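Bilyk Bench Arm, Build Guide
Section 5: Setting Up the Wrist View in the Simulator 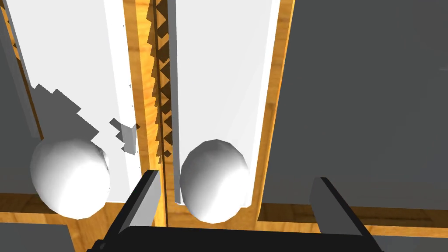 Aravind Pai

By now you should have the arm bolted down, the wiring tidied and a cup of something warm within reach. Before we send any real current to the gripper, I'd like you to spend an evening in the simulator with me. I know it's tempting to skip ahead (I skipped it on my first build, and bent a finger on the edge of the bench), but an hour here will save you a good deal of filing and swearing later on.

The view we are after is the one from the wrist, with both fingers in sight, a wide gap between them, and one of the white spheres sitting in line with the opening. Yours doesn't have to match mine exactly, so please don't spend half the night nudging it.

What you need
Your finished arm file from Section 4
The Stollus scene folder, unpacked somewhere you can find again
A mouse with a wheel — a trackpad will do, but you'll be sorry

Loading the scene

1. Start the simulator and open the Stollus folder. Pick the scene called "pillars" and give it a minute to load. My old shop computer takes about 16 seconds, and newer ones are a lot quicker.

2. Bring in your arm file and attach it to the mount point named "base_a". If the arm comes in lying on its side, go back to Section 4, step 11, and check which way is up in your settings.

3. Switch the view to "wrist". The palm housing belongs along the bottom edge, with the two fingers reaching up from it.

Note: The spheres are low-polygon on purpose, and you'll see flat facets on them. Leave them alone. I once swapped in lovely smooth ones and the whole thing slowed to a crawl.

Opening and lining up the gripper

4. Open the control panel and drag the finger slider all the way to "open". Do this slowly the first time and watch that both fingers move together.

5. Turn the wrist a little at a time until the sphere at the foot of the right-hand pillar sits between the fingers. Small taps on the arrow keys work much better than holding them down.

6. Save this pose as "ready". We'll be coming back to it all through Section 6, so do use that name and spare yourself some hunting.

CAUTION: Keep the power supply for the real arm unplugged during all of these steps. If the link cable is connected and the "mirror" box is checked, the real arm will try to follow every move you make on the screen.

If the shadows look rough

Blocky or sawtooth shadows on the pillars and the wood come from the low shadow setting. Sudheer Poojary in our workshop likes to turn his up to high, and it does look nicer, but it makes no difference to the grip test. I leave mine on low and put up with the jagged bits.

7. Close the control panel, save the scene under a new name, and keep the original Stollus copy as it was. You'll want a clean one to go back to when we start on the closing force.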